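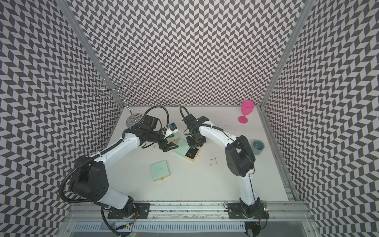

## 4. Off-season rosters and contract points

Plunder keeps the in-season roster and the off-season roster as two separate lists. Changes you make in one don't carry over to the other until the commissioner opens the new season. Read this section before you release anyone, especially if your league uses contract points.

You need manager rights for everything in 4.1 and 4.2. Section 4.3 is for commissioners only.

### 4.1 Open the off-season roster

1. Sign in to Plunder and choose your league from the **Leagues** menu. If the league isn't listed, select **Join by code** and enter the four digits your commissioner gave you. The Vanditz Flag League uses 3670.
2. Select **Team**, then **Off-season**.
3. Check the player list against last season's final list. Players who were on injured reserve at the end of the season show up at the bottom, below the kickers.
4. Select **Confirm list**.

After you confirm, each player gets one of three tags: Signed, Expiring or Open. A Signed player stays with you and costs points. An Expiring player stays until the deadline in September. An Open player can be claimed by any team.

**Note:** If a player has the wrong tag, don't release and re-add him. Send a correction request from the player card. Re-adding resets his years of service, and only Vidusico support can put them back.

### 4.2 Rework or release a contract

Every team starts the off-season with 1000 contract points. The number at the top right of the roster page is what you have left after Signed players are counted.

To rework a contract:

1. Open the player card and select **Contract**.
2. Select **Rework**.
3. Enter the new points for the coming season. The lowest value allowed is 40.
4. Choose how many seasons to spread the difference over – one, two or three.
5. Select **Preview** and look at the totals for each season, including the later ones.
6. Select **Submit**. The other managers see the change right away.

To release a player:

1. Open the player card and select **Contract**.
2. Select **Release**.
3. Read the dead points line. Any points you pushed forward in an earlier rework come due in the current season.
4. Type the player's last name to confirm.

**Caution:** A release can't be undone by the manager. The player goes Open at once, and a team higher on the claim list can take him before the commissioner sees your message.

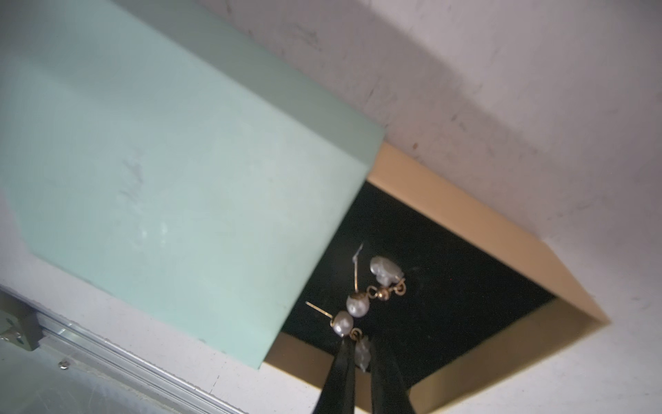 *Figure 4-2. Open jewelry box and lid.*

A veteran who has missed most of two seasons may still carry a full contract. Before you release him, open **Compare** and put his card next to the rework preview. In many leagues the dead points from a release are higher than one more season at a reduced number. Compare doesn't judge talent. It only adds up points and games played.

Both sides have to agree to a rework if your league has turned on **Player consent**. The request then goes to the player's own account and stays open until he answers or the deadline passes. Pending requests hold the points, so you can't spend them on someone else in the meantime.

### 4.3 Commissioner settings

1. Go to **League**, then **Rules**, then **Off-season**.
2. Set **Minimum roster**. The default is 13 players. A team below the minimum can't release anyone until it has signed a replacement.
3. Set the deadline. Use a Saturday if you can, as support is open until 6 p.m. that day.
4. Choose the claim order: reverse standings, random or custom.
5. Turn **Player consent** on or off.
6. Select **Publish rules**.

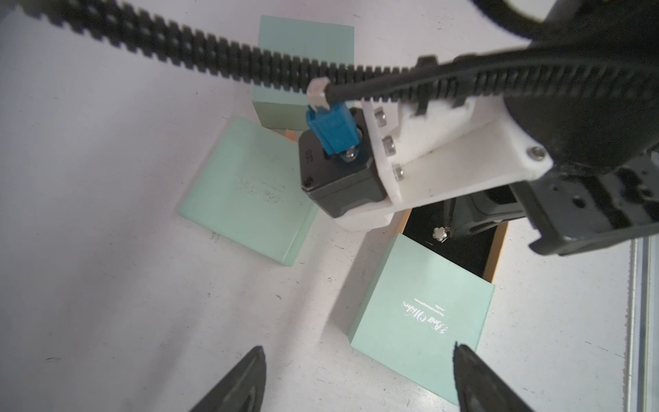

Published rules are locked for managers but not for the commissioner. If you change the minimum roster after publishing, teams that were legal under the old number get a yellow bar on their roster page and three days to fix it. Changing the claim order clears all pending claims – tell your managers first.

If you imported your league from Teixeira, check the receivers by hand. Teixeira files list slot receivers and outside receivers under separate codes, and Plunder reads the slot code as Utility. To fix this, open **Import log**, filter by Utility and select **Set position**.

### 4.4 Messages you may see

| Message | What to do |
|---|---|
| Over points | Rework or release a contract, then reload the page. |
| Below minimum | Sign an Open player before you release another. |
| Consent pending | Wait for the player, or cancel the request from his card. |
| List not confirmed | Go back to 4.1, step 4. |

If "Over points" stays on after a release, check for a pending rework on a different player. Pending points count toward the total. To print the off-season list for a league meeting, see section 5.2.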